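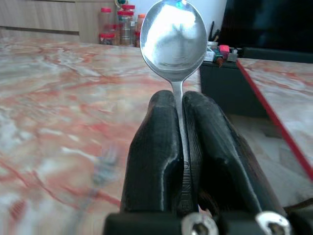 ### 4.2 Slip detection during utensil transfer

The controller described in Section 3 assumes that the pose of the object in the hand stays fixed once the grasp has closed. With flat-handled cutlery this assumption often fails. The handle can rotate between the fingers while the arm accelerates, and the planner then carries on with a tool frame that is out of date. We therefore added a pose monitor that runs alongside the trajectory follower and uses only the wrist camera and the finger position readings.

The monitor has two parts. The first fits a line to the visible stretch of handle and neck above the fingertips, and reports its angle in the gripper frame. The second compares the current finger gap with the gap recorded at closure. A slip is declared when the angle changes by more than a set threshold over five consecutive images, or when the gap changes while no gripper command is active. Either event pauses the trajectory and calls the re-estimation routine.

Fig. 6 shows a grasp of the kind the monitor is meant to hold: the spoon is close to vertical, and the neck and upper handle are clear of the fingers. The bowl gives a much poorer signal. Its inner surface returns a bright reflection over most of its area, and edge points taken there follow the lights in the room as much as the spoon. Our first version fitted an ellipse to the bowl outline and raised false alarms whenever the wrist turned. We now mask any region above a brightness limit before fitting, and leave the bowl out altogether if the masked area is too large — the neck alone is enough to fix the angle.

Engraving on the handle caused a smaller problem. Short strokes of lettering produce edges that run across the handle, and the line fit sometimes locked on to them when most of the handle lay behind a finger. Requiring a minimum edge length removed these cases. Background clutter had less effect than we expected, as the search window is tied to the fingertips and moves with them.

We ran 267 transfers with the monitor switched on, using the Stendell planner with its default speed limits. It declared a slip in 30 of them. Two of the authors labelled the recordings separately, without access to the monitor output, and disagreements were settled by a third. Most missed slips were rotations about the long axis of the handle, which leave the fitted line unchanged. The finger gap catches some of these on flat handles but none on round ones.

The monitor takes its images at the camera rate and adds no delay to the control loop, which reads the latest slip flag and does not wait for a new one. Thresholds were set by hand on a separate set of 115 grasps recorded in February and were kept fixed afterwards.

**Figure 6.** Spoon held by the handle between the two gripper fingers, seen from the wrist camera. The bowl is partly outside the field of view.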